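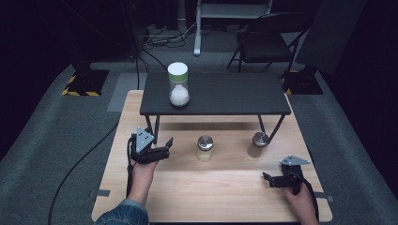

Figure 4. Two-level arrangement, with a tall lidded jar on the black riser and two small metal-lidded jars on the table in front of it.

4.2 Upper level

The Arcombe study asked how people keep dry goods when they have a table but no cupboard. Of the 66 households that filled in the August form, 28 used some kind of raised shelf on the table top. Most of these were low risers with thin legs, bought as desk or plant stands. We took this as our model for the two-level arrangement and compared it with the single-row layout in Section 4.1.

The upper level was kept for tall jars. Staples in daily use went there, as the lids could be reached without leaning over anything else. We used clear jars throughout. Several households in the earlier Teixeira survey said they stopped labelling once they changed to glass, and our own jars carried no labels either. White grains and pale cream ones are easy to tell apart when the jars stand close together. Salt and sugar are another matter -- they look much the same through glass, and 13 households reported mixing them up at least once.

The dark surface of the riser made fill levels easier to judge. A half-full jar of white grains shows a clear line against a dark background. It also shows up faint scratches and pale streaks, which some households disliked.

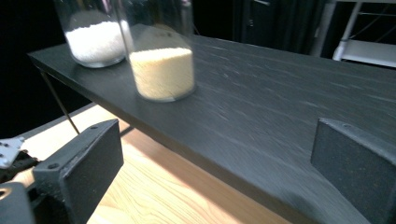
4.3 Lower level

Small jars with metal lids were placed on the table itself, in front of the riser. Their contents were used less often and in smaller amounts. Jars pushed back under the riser stood in its shadow and were often forgotten, so in the two-level arrangement we kept the space in front for anything short.

The table is light wood with a strong, curving grain. We left it uncovered. Spilt white grains are hard to see on a surface this pale, particularly where the light falls on it, and the same is true of small marks. A thin hairline scratch can be picked out close up but is easily missed from standing height.
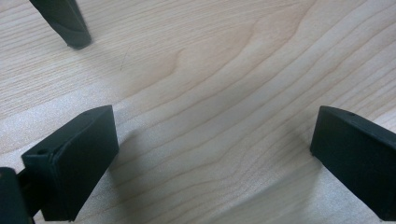 4.4 Comparison with the single row

The single row needed a strip of table 800 mm long. The two-level arrangement took less width but more depth, and the households using the Stiria plan, where the table stands against a wall, preferred it. Those on the Asis plan did not. Their tables are reached from both sides, and a riser blocks one of them -- a point we return to in Section 5.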